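Teaching the arm to clear dishes: a few tips

I do my practice runs in the simulator first, with one plain white bowl and the gripper, and save every go – even the clumsy ones! Clem Tamihana got to 1000 runs on Arnance before realising the bowl had never moved.

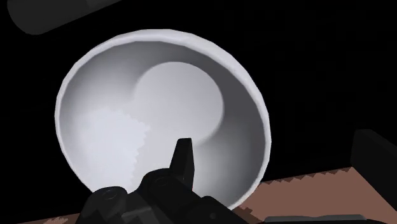
So shift your bowl a little each time, and change the light too if you can (I keep 12 colour and lighting set-ups in a folder). Label failed grabs straight away, while you still remember what went wrong.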